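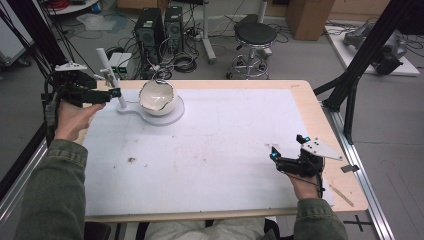

Extended Warranties: Your Questions, Our Doubts

By the Grivstead Consumer Desk
Updated December

Do I need an extended warranty on a washer or dryer?
Probably not. The store wants you to think so, and the clerk may get a cut for asking. Most new machines come with a maker's warranty already, and the extra plan often covers months you've been covered for anyway. Check the start date before you check the price.

The Trunder plan says it covers "everything." Does it?
We read it. "Everything" leaves out hoses, seals, knobs, rust, and anything caused by "improper leveling." We'd like to know who decides what improper leveling is. The plan doesn't say.

Isn't peace of mind worth something?
Maybe. Put a number on it. A reader in Bredcombe paid $943 over the years for plans on five appliances and made one claim, for a dishwasher latch. She was paid $25. You could buy a lot of peace of mind with the difference.

What about the service fee?
Ask about it before anything else. One plan we looked at charges $70 a visit, whether or not the repair person fixes anything. If the part you need costs $20, you can do that math in the parking lot.

The salesperson says the price is only good today.
We've heard that one too. Go home, read the terms, and call back on Saturday. If the offer is gone, ask why a decent product needed a deadline.

My credit card says it adds a year for free. True?
Sometimes. Cards drop this perk quietly, and the ones that keep it usually want the receipt and the original warranty. Call the number on the back and ask for the terms in writing.

Can I cancel a plan I already bought?
Often, yes. Look for a line about a "free look" period. After that you may get part of your money back, minus a fee. Alemneh Home Cover asks for a mailed letter, which seems like a lot of trouble for a company that took the order by phone. Keep a copy.

Is there ever a good time to buy one?
We're still waiting to be convinced. If a single repair would really sink your budget, and the terms are short and clear, fine. Read the exclusions twice.

Contact us | Copyright Grivstead Consumer Desk | Back to top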